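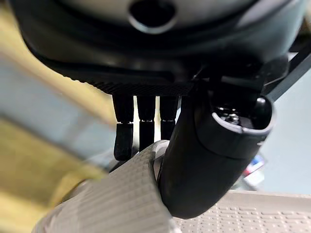 Declan Bloxham has packed up 273 households and he doesn't think much of the advice he was given for any of them. He started Fothergill, his house-clearing and packing business, after years of driving vans for other people, and he has a shelf of books on tidying that clients have pressed on him. He has read three of them to the end.

"They all tell you to pick a thing up and see how you feel about it," he says. "I've picked up a lot of potato mashers. I've yet to feel anything."

I went to see him at his unit because I had been sent a leaflet claiming that an untidy kitchen drawer costs a family two weeks a year. I wanted to know whether anyone in the trade believed that. Bloxham read the leaflet twice, turned it over to see who had printed it, and asked where the two weeks came from. The leaflet didn't say.

"Well, then," he said, and gave it back.

He is no easier on his own side of the business. Packing firms like to talk about systems, and he has bought a few. The last was Mava, a set of coloured labels with a matching notebook, where every box gets a colour for the room and a number for the order of unpacking. He used it for most of one July. The customers, he says, opened whichever box was nearest the kettle.

"Then they'd ring me up to ask what purple was. I had to look it up myself."

What does he use now? A marker pen, and the words written on two sides of the box as well as the lid. I suggested that this was still a system. He thought it over and said it was a pen.

The subject he really warms to is the drawer organiser. One client in Illby had bought 2,000 pounds' worth of inserts, racks and dividers from a firm called Vemetti before a move, measured for the old kitchen. Almost none of it fitted the new one. Bloxham wrapped the lot, carried it in, and eleven months later was paid to carry most of it out again.

"Lovely stuff, well made. I'm not saying it was rubbish. But you're buying a box to put inside a box. Ask what's going in it first, and if you can't say, leave it in the shop."

I put it to him that people do find things more easily when each has its place. I certainly do. He agreed, up to a point, and said the place matters less than whether the person can be bothered to go back to it. His own scissors hang on a nail by the back door. His wife would like them in a drawer. They have been on the nail for as long as they've had the house.

There are things he is firm about. Plates go in on their edges. Books go in small boxes, and he will repack them if you've used a big one, and charge you for it. Jars with anything left in them travel in the customer's own car. He doesn't like newspaper against china, as somebody then has to wash every cup, and he won't use bin bags for clothes after one of them went to the tip with a wedding suit inside.

"That one was my fault," he says. "I tell people about it so they'll stop handing me bin bags."

Some of his claims I was less sure of. He says he can tell from the hallway how long a house will take, give or take an hour. I asked whether he had ever written his guesses down and checked them. He hadn't. He also says that people always keep the wrong half of their kitchen, which sounded to me a good deal like the leaflet. When I told him so he laughed and said I should put that in.

He did have one proper record to show me. A customer clearing her late father's garage had asked for a full list, for the family, and Bloxham wrote it out by hand over several evenings. It came to 726 lines. There were tap washers, bicycle grips, hinges, half a sewing machine, and a biscuit tin marked "odd screws, good". The family read it through, took the tin and a bench vice, and let the rest go.

I asked what he had learned from it. He said his handwriting had got worse.

Before I left I asked if he would recommend any of the books on the shelf. He took down the thinnest and looked at the back cover for a while. A customer had left it in a box of saucepans, he said, and he had rung her twice about getting it back. She told him she was trying to have fewer things.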